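Topic 5: Visual variation in demonstration data for bimanual manipulation

Course handout, intelligent robotics stream
Prepared by Aurelia Mösli and Spyros Drakos
Revised 14 Apr 2022

5.1 Purpose of this topic

Students completing this topic should be able to explain why a policy trained by imitation may perform well in the workcell where its demonstrations were recorded and poorly in the next room. They should also be able to design a modest data collection that tests for this failure, and to report the outcome in a form that another laboratory could check. The topic assumes the material on behaviour cloning from Topic 3 and the notation for observation and action spaces introduced in Topic 4.

5.2 The problem of incidental correlation

A policy learned from demonstrations maps camera observations and joint states to actions. Nothing in the training objective tells the learner which parts of the observation matter. If every episode is recorded against the same grey wall, the wall carries no information about the action, and one might expect the learner to ignore it. In practice the visual encoder is fitted to the whole image, and its features shift when the wall changes, even where the objects and the arms are in identical positions. The policy head has never been asked to cope with that shift.

The second form of the problem is more serious. Where the background varies together with the task – one tabletop for folding, another for sorting – the learner can identify the task from the tabletop alone. Such a policy will score well on held-out episodes drawn from the same collection. The error becomes visible only when the pairing is broken, and for this reason a random split of episodes is not accepted as an evaluation in this course.

5.3 Methods of introducing variation

Synthetic augmentation alters recorded images after the event, by colour jitter, random cropping or the substitution of a segmented background. It is inexpensive and should be applied in all cases. Its weakness lies at the boundaries: reflected colour on metal parts, thin cables and translucent containers are seldom segmented cleanly, and the learner may come to rely on the artefacts.

Physical variation alters the workcell itself. Wall panels, table coverings and lighting are exchanged between blocks of episodes, and unrelated objects are placed among those required for the task. It is slower, but shadows and reflections are correct by construction. The collection used in this topic, known as Kestgate, relies on physical variation and contains 2819 teleoperated episodes recorded under 32 combinations of wall panel and table covering.

5.4 Protocol

The following rules apply to student collections as they did to Kestgate.

Background and task are to be assigned independently. The schedule is drawn up before recording starts and is lodged with the teaching staff.

Object positions are to be re-drawn at the start of each episode from the printed placement sheets. Operators tend to return objects to a comfortable position, and the sheets exist to prevent it.

Arm bases and cameras remain fixed for the whole of a block. Any adjustment ends the block, and calibration is repeated before the next one begins.

Failed episodes are retained and labelled. A collection from which failures have been silently removed cannot be used to estimate operator difficulty.

At least two backgrounds are to be withheld entirely from training. They should differ from the training set in pattern as well as in colour.

5.5 Worked case: fine handling in a patterned enclosure

The small-object series asks a pair of arms to handle light household items such as clothespins and paper cards. It is demanding because the items are thin, the contact points are small, and a card lying flat offers very little height for a fingertip. Patterned walls add a further difficulty, in that edges and high-contrast shapes occur throughout the image and not only at the objects. 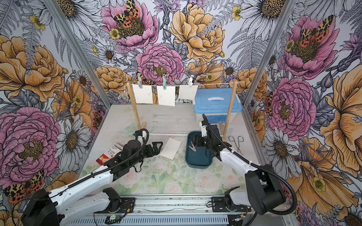
Theano Andreadis has objected that a wallpaper of peonies and moths is so far from any ordinary workplace that robustness to it proves little, and that the hours would be better spent in five real kitchens. The objection deserves a considered answer. Extreme patterns are not offered as a model of the deployment setting. They widen the range over which the encoder must hold its features steady, and they can be exchanged without moving the arms, so that a change in success rate may be attributed to the background. Real kitchens alter geometry, lighting and reach at the same time. Both kinds of evidence are wanted, and they answer different questions.

Students should note where pale items are set against a pale tabletop and where the printed mat begins. Contrast between object and support differs across a single work surface, and results should be broken down by grasp location as well as by background.

5.6 Result for discussion

With the training budget held constant, the policy trained on a single background completed 67 per cent of trials in its own setting and failed in most trials on withheld panels. The policy trained on the varied collection was slightly weaker in the familiar setting and considerably stronger on the withheld panels. Tutorial discussion will consider whether the loss in the familiar setting reflects limited model capacity or the smaller number of episodes available for each background.

5.7 Preparation for the tutorial

Draft a one-page recording schedule for a two-task collection with four backgrounds, one of them withheld. State the number of episodes in each cell and the order of blocks. Identify one confounding factor that your schedule does not control, and propose a measurement that would reveal it. Schedules are due in the first week of May and should be submitted to Spyros Drakos through the unit page.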